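Every spring a new batch of student robotics projects reaches the stage where someone invites the parents, the local paper and me. This year it was the Narnden course, in its second year, run by Renata Ostrowski out of two classrooms and whatever homes will have them. The task set for the students is to tidy a sitting room. I spent three afternoons watching, and I came away less sure than the people around me that anyone was being taught what the leaflet promises.

The leaflet promises "problem solving in the real world". I have no quarrel with the second half. It is a proper sitting room, with a damask sofa, carved wood and a shiny table of the sort my aunt would have covered with a cloth. A good many school contests still take place on a white board with black tape stuck to it, and Ostrowski deserves credit for getting her students off the tape. 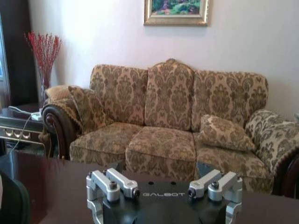 Issue 83, page 2

My doubts are about the first half. What problem, exactly, is a seventeen-year-old solving here? The arms come built. The software that moves them comes written. What is left is to repeat a small chore, keep the good runs, throw out the bad ones and write down which was which. The group's target for the term was 2,000 runs, and by August they expect to have them. Kobe Verhoeven, who is on the course and is plainly bright, told me he had got very good at crumpling tissues.

I put this to Ville Lehtinen, who teaches the evening half. He said that patience is a skill and that most engineering is dull. Both are true. Stacking shelves also calls for patience, and we don't give out certificates in robotics for it.

There is a stronger defence, and I heard it from Paavo Keskinen, who left the course last year and now repairs lifts. He said he had learned more from one afternoon of a machine missing a thing by a finger's width than from a year of physics. You start to ask where the error comes from, he said. Is it the joint, the shine on the table, the way the thing was put down? I believe him. But when I asked how much of that asking was part of the timetable, he thought for a bit and said it mostly happened in the car park.

So put it in the timetable. Let the students guess before each set of runs what will go wrong, and mark them on the guess. Give them a bad run and an hour to explain it. Cut the target in half if need be – the world will not suffer for the lack of a thousand tidy-ups.
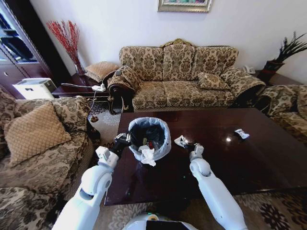
Rubbish is a decent choice of material for this sort of lesson, I will say that. It has no fixed shape. A wooden block is the same block every time, and a student can get a long way with blocks without thinking at all. A used tissue is a different object each time somebody drops it, and a soft bag folded over a rim is hardly easier. There is a whole term of honest questions in a small bin, if anyone has the time to ask them.

Time is where the money comes in. Plomis, which pays for the course, judges it by the number of runs. Heikki Niskanen, who speaks for the firm, was open with me about this and seemed puzzled that I found it odd. A number is easy to report, he said, and the students like to watch it go up. I am sure they do. I liked watching the total on my step counter go up until I noticed I was walking in circles round the kitchen.

The school at Nornden has copied the scheme for the autumn, with the same leaflet and the same target of 2,000. I asked whether they had spoken to any of last year's students first. They had spoken to Plomis. I have asked to see the marking scheme when there is one, and I have been told it will follow.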